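The Flodura set arrived in September and I have now had it on the lawn for long enough to say something useful. It is a ring toss set for outdoor use: two bases, four pegs each, and eight rings in two colours. The maker calls it a family game. I bought it because our old rope set had gone mouldy and the pegs no longer stood upright.

## Bases

Each base is a moulded cross, open underneath, with four moulded feet. It weighs very little. On short grass it stays where it is put, but a ring that catches a peg low down on the full will shift it by a finger's width. Over a long game that adds up, and the distance between bases needs checking again. There is a plug on the underside for filling the arms with water or sand. I used dry sand. Water would be quicker, but the plug on one base weeps and I did not want to keep topping it up.

The arms fold for storage. The hinge pin is plastic. It has not failed, though there is more play in it than there was when new, and I would have paid extra for steel.

## Pegs

The pegs screw into the arms with a coarse thread. Two turns and they are seated. Do not go further. Pramila Agarwal, who plays with us most weeks, overtightened one and the collar split. Flodura sold me a replacement for less than the postage.

Peg height matters more than I had expected. The older Vavolholm set has taller pegs, and a ring thrown flat will often hit one and drop over it. On the Flodura pegs a flat throw skids over the top. You have to put some height on it, so the ring comes down close to level. Players used to the Vavolholm will score badly for the first few games.

## Rings

The rings are a stiff foam over a plastic core. They are quiet, and they do not mark the pegs. The foam takes up water if left in wet grass, and a soaked ring flies noticeably lower than a dry one. I stand them on edge in the shed overnight before putting them back in the bag.

Carrilho sells rope rings that fit the same pegs. I tried a set. They bounce less on landing, but they go out of round in the bag and have to be worked back into shape by hand. For a fixed court with a hook to hang them on, I would choose the rope. For carrying about, the foam.

## Scoring

The leaflet gives one point for an outer peg and three for the centre of the cross, first to 36. With two players this runs too long. Atieno Makokha suggested we take away a point for any ring that leaves the marked area, which sounds as if it would slow things further, but it makes people throw shorter and score more often. We have kept it.

Ties are settled by one ring each from the long mark, nearest to the centre, measured to the inside edge of the ring.

## Storage

The bag is thin and the zip is the weakest part of the whole set. I moved everything to a Gromport crate after the first month. The bases go in folded, pegs laid along the side, rings on top. 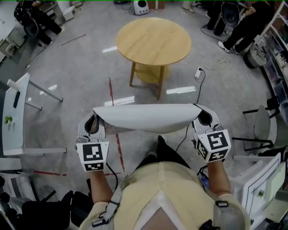 ## Would I buy it again

Yes, at the price I paid, with the sand and the crate counted in. If you already own a Vavolholm in good order, keep it. The one thing I would ask Flodura to change is the plug.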